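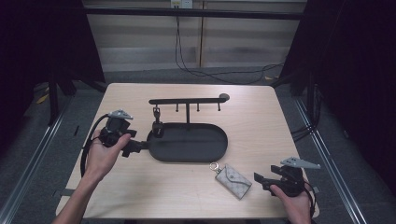 Key stand task, both hand grippers, pouch lying on the table.

Sostine @sostine_project · February 26, 2018
Progress thread for the Vurnside final-year robotics project. Mostly notes on recording, a bit on training, and one mistake that took a fortnight to find.

1/ The task: pick up a key pouch by its metal ring, lift it, put the ring over one of the short pegs under the bar, let go. The tray below is part of the stand and is the main thing to avoid hitting.

2/ All demonstrations are done by hand with the two black grippers. One person, seated, same chair height every session. Chair height matters more than we assumed. Two notches down and the wrist angles shift enough to show up in the plots.

3/ We have 412 recordings on disk. Of those, 61 are excluded for now: late start, dropped tracking, or the left gripper wandering out of its camera's useful range. They are kept in a separate folder with the reason in the file name.

4/ Episode length is capped at 30 seconds. Most people need far less once they have had some practice. The cap is there for the early attempts, where you chase the ring across the table and learn nothing you would want a model to copy.

5/ Start positions are drawn from a list, printed and ticked off. We tried "put it down at random" in the first week. People's idea of random is a patch the size of a saucer, slightly right of centre.

6/ Pouch angle is on the list too. Diagonal with the ring towards the tray is the awkward one, as the right-hand jaw wants to come in where the rim is. Straight-on is easy and we have too many of those. 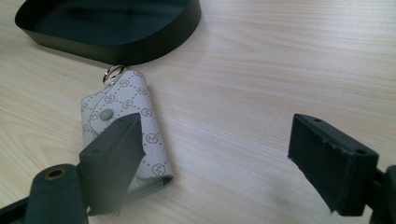 7/ The fingers are flat pads, fine for the body of a pouch and poor for a thin ring. There are two ways to do it: pinch the pouch first and turn it so the ring is clear, or go for the ring directly at a shallow angle. We allowed both for a while.

8/ Allowing both was the mistake. The trained policy (we call it Caron, after the first laptop it ran on) averaged them. It approached halfway between the pouch and the ring and closed on nothing, very smoothly, every time.

9/ It took us two weeks to see this. We checked calibration, latency, the gripper width readings, then calibration again. All fine. Then someone laid the hand paths on top of each other and there were two clear bundles with a gap down the middle.

10/ Fix: pouch first, always. Left gripper holds, right gripper takes the ring. Anything recorded the other way is now tagged and left out of training. That cost us a lot of good footage, but the next run went to the correct place on the first evening.

11/ Current result on the real arms: 20 trials, ring reached the peg in 13, stayed on after release in nine. The four that fell off all had the ring resting on the tip of the peg. We do not count those as successes.

12/ Release is the weak part. In the demonstrations people open the right gripper while still moving back a few millimetres. The arm copies the opening and is late with the moving back. Next batch will have a deliberate pause before release – dull to perform, but much easier to learn from.

13/ Cables. Each hand gripper has one trailing off the back and they do pull. Route them down past the forearm and leave slack at the table edge. If you can feel the cable, so can the recording.

14/ The Irkberg group asked whether we use both wrist views or only the right. Both. We tried right only and it lost the pouch as soon as the left gripper covered any of it. Adding the head view as well helped with finding the peg and did nothing for the grasp.

15/ Same group asked about lighting. Curtains part closed, same lamps, no daylight changes if we can help it. The table is very pale and goes almost white in bright light, so we lock the exposure before each session.

16/ Still to do: more diagonal starts, the pause before release, and a second pouch in a plain colour to find out how much it relies on the pattern. More recording on Thursday. The written report is due in July and currently consists of a contents page.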